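**Unit 4: Fluids and Mealtimes for Residents of Assisted Living**
Course for new care aides, Vashisht House
Handout updated 8 January 2020

Bring this handout to the practical in Room 302. The reading from Unit 3 (transfers and walking aids) is still due and will be checked at the start.

## 1. Why older adults drink too little

Thirst gets weaker with age. A resident may be short of fluid and say, truthfully, that they don't want anything. Other common causes:

- fear of needing the bathroom at night, or of not reaching it in time
- water pills and some other medicines
- stiff or shaky hands
- a drink set down where the resident can't see or reach it
- memory loss: the person forgets to drink, or believes they already have

Signs to report the same shift: dark urine, dry mouth, new confusion, dizziness on standing, a headache, or fewer trips to the bathroom than usual. New confusion in a resident who was clear yesterday always goes to the nurse. Don't wait to see if it passes.

## 2. Measuring and charting

One cup on our charts is 237 mL. Chart what the resident drank, and not what was served. If half the cup comes back, you chart half.

Soup, gelatin, ice cream and milk on cereal all count. Ice counts as half its volume once melted.

Entries go into Plistusico under the Intake tab. You have 60 minutes from the end of the meal to make the entry. After that the screen locks and the charge nurse has to open it for you (extension 2542). Use the paper sheet only when the system is down, and copy it over when it comes back.

Residents on a fluid limit have a blue dot beside their name on the meal list. Check the list every day. Limits change after clinic visits, and families bringing in drinks may not know about the change. Be polite, explain, and tell the nurse.

## 3. Thickened drinks

Only a speech therapist or physician changes the level. We stock Bomex thickener at each kitchenette. Mix to the chart on the inside of the cupboard door, let it stand for the full time, and stir again before serving. A straw is not used with a thickened drink unless the care plan says so. Ice is left out too, as it thins the drink when it melts.

## 4. Helping at the table

Sit down. Standing over a person while they eat hurries them and makes them tip the head back, and that raises the risk of choking.

Say what the drink is and offer it by name: "Would you like some milk?" A resident with memory loss does better with a choice between two things than with an open question. Put the cup in their hand if they don't reach for it, and wait. Small amounts offered often work better than one large glass.

The Asteck two-handled cups are for residents with tremor. Wash them by hand and check the seal before each use.

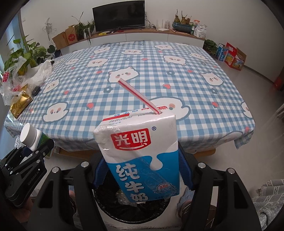
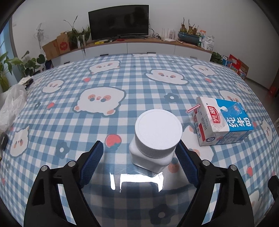
Opening packages is one of the things residents give up on first, and many will go without a drink before they ask for help. Look at what is on the table with that in mind. Screw caps need a firm grip and a twist of the wrist, even one as wide as the white cap on the bottle. The milk carton already has its straw in, which spares the resident the small hole and the pushing. Ask before you open anything, loosen a cap and let the resident finish the turn where they can, and keep the drink on the person's stronger side. Anything in a container without a label is not served until you know what it is.

## 5. For the practical

Work in pairs and take turns as aide and resident. Wear the padded gloves when you are the resident, and try to open each item on your tray before your partner steps in. Then chart the drink on the practice sheet in mL.

The written check on Units 3 and 4 is in April. Charting conversions will be on it. Calculators are allowed, phones are not.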